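Trultmont Evening School
Food and Drink at Home, Unit 6
Vinegar from Wine: Notes for the Lecture
Version of 2026-09-24

Please read these notes before we start the jars. Unit 5 ended with finished wine, and I assume that you still remember what the yeast did there. Now we go one step further and let the wine become sour on purpose.

1. Two fermentations

In the first fermentation, yeast eats sugar and makes alcohol and carbon dioxide. It does not need air for this, and that is why we closed the bottle with an airlock. In the second one, bacteria use the alcohol and oxygen from the air, and they make acetic acid and water. The group of bacteria is called Acetobacter. It lives on fruit, on flowers and on fruit flies, and it is the reason why an open bottle becomes sharp after some weeks.

Many students mix up the two stages in the written test. If you remember only that yeast works without air and vinegar bacteria work with air, most of the questions become easy.

The word "vinegar" comes from the French vin aigre, sour wine. The name is still used when there was never any wine, for example for rice or malt vinegar. The law about what may be called vinegar in a shop is different from country to country and we do not treat it in this unit.

2. What wine is suitable

A wine with 12 or 13 percent alcohol is too strong to begin with. The bacteria become slow in it, and sometimes they do not start at all. We thin it with water to between 6 and 7 percent. Cider and beer are often weak enough to use as they are, but a beer with much hops gives a bitter vinegar.

The other problem is sulfite. Most wine from a shop contains some, and it was put there to stop exactly the organisms we want. Pour the wine from one bowl to another a few times and leave it in the open bowl for an hour. This helps with a part of the sulfite, but not with all of it. In the course we take the white table wine from the Cârstea cellar, which has 12.5 percent alcohol and very little sulfite. At home, please check your own label.

Do not use wine that smells of cork or mold. Vinegar keeps the bad smell and makes it stronger.

3. The basic jar

The quantities for one jar are:

Wine, 12.5 percent: 424 ml
Live vinegar (the starter): 179 ml
Water without chlorine: 197 ml
Together: 800 ml

The starter must be raw vinegar, not pasteurized. Clear vinegar from the supermarket is normally dead and will do nothing except add its acid. We use the Akau starter, which is cloudy and has brown threads in it. The threads are harmless.

Why do we add so much starter? It brings living bacteria, but it also makes the jar sour from the first day. In the sour liquid, mold and most of the unwanted yeasts have a hard life. People who save on starter often get a white skin in the first two weeks, and then they write to me.

Let us calculate the alcohol. 424 ml of wine with 12.5 percent contains 53 ml of alcohol. Divided by 800 ml this gives 6.6 percent. The starter may contain a little alcohol of its own, which we leave out.
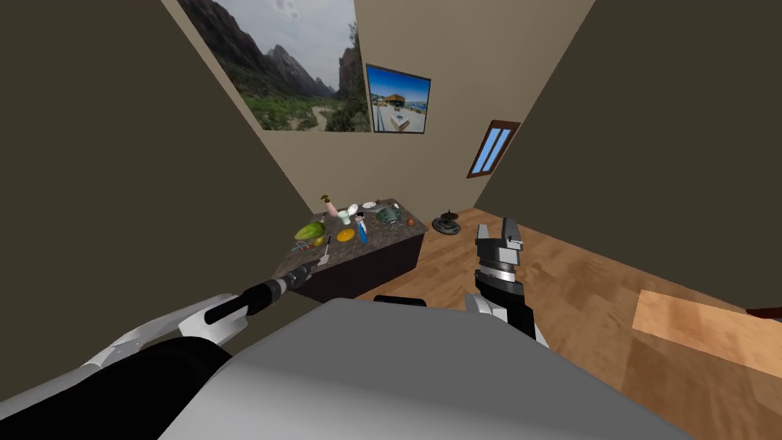
The jar should be wide and not filled to the top. The bacteria stay mostly at the surface, so a wide surface means more speed. A narrow bottle with the same volume can need twice the time or longer. Take glass or glazed ceramic that is safe for food. Metal is attacked by the acid, and this is also true for the lid, so we never screw a metal lid on a working jar.

Cover the opening with tightly woven cotton and a rubber band. Kitchen gauze is too open. Fruit flies will go through it, and after one week you will have small worms on the wall of the jar.

Keep the jar in a dark place between 20 and 30 °C. Below 15 °C almost nothing happens. Do not put it near other ferments, especially wine that should remain wine.

4. What happens in the jar

First week: nothing you can see. The smell is still of wine.

Second and third week: a thin film forms on the surface, first like a breath on glass, later like wet paper. This is the beginning of the mother. It consists of cellulose which the bacteria make. There may be a smell of nail polish remover. It comes from ethyl acetate and usually goes away again when more alcohol is used up.

Fourth week until the end of the second month: the film becomes thicker and the smell becomes clearly sour. If you shake the jar, the film sinks and a new one must be built, so please do not shake it. To taste, push a clean straw under the film at the side.

After this comes the moment when the alcohol is finished. Take care here. If the bacteria have no alcohol left but still have air, some kinds begin to use the acetic acid itself, and the vinegar becomes weaker every week. A vinegar which is ready must be put into full, closed bottles.

5. Is it strong enough?

In theory, each percent of alcohol by volume gives a little more than one percent of acid. In practice some alcohol evaporates, and at home we count one percent for one percent. The jar from section 3 should therefore end a bit above 6 percent, and the acid from the starter is added to this.

Taste is a bad instrument, because sugar hides acid. pH paper is also bad for this purpose. It shows how acid the liquid is, but you cannot read from it how many grams of acetic acid are inside. The correct method is titration with sodium hydroxide, and we do it in Unit 7 with goggles and gloves.

Important: homemade vinegar that was not titrated must not be used for canning or for pickles kept outside the refrigerator. For salad dressing it makes no difference.

6. Faults

White, wrinkled, dry-looking skin: probably a film yeast. It is not dangerous, but the taste suffers. Remove it and add more starter.

Fuzzy spots in green, black or blue: mold. Throw away everything, the mother also, and boil the jar.

Very small moving threads near the surface: vinegar eels. They are nematodes and do no harm to people. Filter through coffee paper and heat the vinegar to 65 °C.

No change after six weeks: too cold, too much sulfite, or a dead starter. Check them in this order.

7. A larger example

The vinegar house at Plernance works with the slow method, in barrels which lie on their side and are two thirds full. Last February it had 3,781 liters in work. The wine is added from below through a long funnel, so that the mother is not broken, and each time only a part of the finished vinegar is taken out. You can do the same with your jar: draw off one third, fill up with thinned wine, and wait again.

8. For the next unit

Bring your notes on the jar with date, temperature and smell. Read the pages on titration in the reader and calculate beforehand: how much water do you need to bring 424 ml of a wine with 14 percent alcohol down to 7 percent?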